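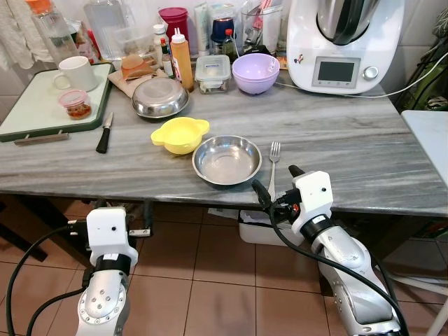 I have been making my own passata every August for longer than I care to admit, and for most of that time I did it the hard way. My mother's method was a sieve, the back of a ladle and a great deal of muttering, and I carried on with it out of loyalty more than sense. For small amounts you can get by with even less. A shallow stainless steel bowl and a fork, like the pair on the grey marble there, will turn a couple of soft tomatoes into something you'd happily put on toast, and I still do it that way when it's only me for lunch. But when the greenhouse is in full swing and there's a crate of them on the floor going soft by the hour, you need something with a handle to turn, and so this year I finally bought a food mill.

The one I chose is the Fuster, which I got from Edwards in town. I had gone in for jam jar lids. Edwards is one of those shops where you can buy a single hinge or a whole dinner service, and the food mills were up on the top shelf beside the fish kettles, so I had to ask for the steps. There was a Hasach there too, a good bit cheaper, and I stood dithering between them for so long that the girl on the till offered me a chair. What settled it was the handle. The Hasach has a thin wire crank with a little plastic bobble on top, and the Fuster has a proper fat wooden knob that fits the palm. My hands are not what they were and I'm very glad I went that way.

It comes in a plain box with the bowl, the crank and blade in one piece, and two discs, one fine and one coarse. The instructions are a single folded sheet with drawings and hardly any words, and I'll confess I put the disc in upside down the first time and wondered why nothing was coming through. The bump in the middle should face up. Once it's in the right way round the spring holds it all down nicely and there is a satisfying little click.

Now, the tomatoes. I roast mine first with a bit of salt and a few cloves of garlic in their skins, let them cool a while, and tip the lot in. The fine disc takes out every seed and all the skin, and the garlic slides out of its papers and goes through with the rest, which pleased me no end! Every so often you give the crank a few turns backwards to lift the skins off the disc and then carry on. I put my first panful on the kitchen scales afterwards, just to be nosy, and had 655 grams of passata and hardly an eggcupful of skin and pips left over. With the sieve I'd have lost far more than that, and my temper as well.

I've tried it on other things too. Stewed apples go through the coarse disc beautifully, cores and all if you've quartered them and cooked them well. Potatoes are lovely as long as they're floury and hot. Blackberries were a mixed success: plenty of pips got past the fine disc, and for jelly I would still go back to muslin. Dymphna Ní Bhriain up the road borrowed it for her pea soup and came back wanting one of her own, although she thought it a shame there isn't an even finer disc in the box. I agree with her there. Trirnness make one that is supposed to fit, but I haven't tried it and can't tell you whether it does.

A few grumbles, to be fair. The three feet that fold out to rest on the rim of your bowl are rather short, and on a wide mixing bowl they only just catch. My big cream one is too wide altogether, so I sit the mill over a deep saucepan and hold the long handle with my left hand. Mind what you stand your pan on, too, if you've a polished worktop, as it does like to creep about while you're turning. A damp tea towel underneath cures it. And the crank squeaks. Finbarr Quinlan told me to put a drop of cooking oil on the spindle, and that kept it quiet until the next wash.

Washing up is not bad at all if you do it straight away. Leave it until after supper and the tomato sets like cement in the holes, and you'll be there with a toothbrush. The sheet says the discs can go in the dishwasher and the bowl can too, but I've been doing the lot by hand and hanging it from the hook by the back door to dry.

Would I buy it again? I would, yes. It isn't cheap and it takes up a fair bit of cupboard, and if you only ever mash a potato on a Sunday you'd be as well off with a masher. For anybody with a greenhouse or an apple tree, though, I think it earns its space. I've eleven jars on the shelf already and the second crate is waiting in the porch, so I'd better go and put the oven on.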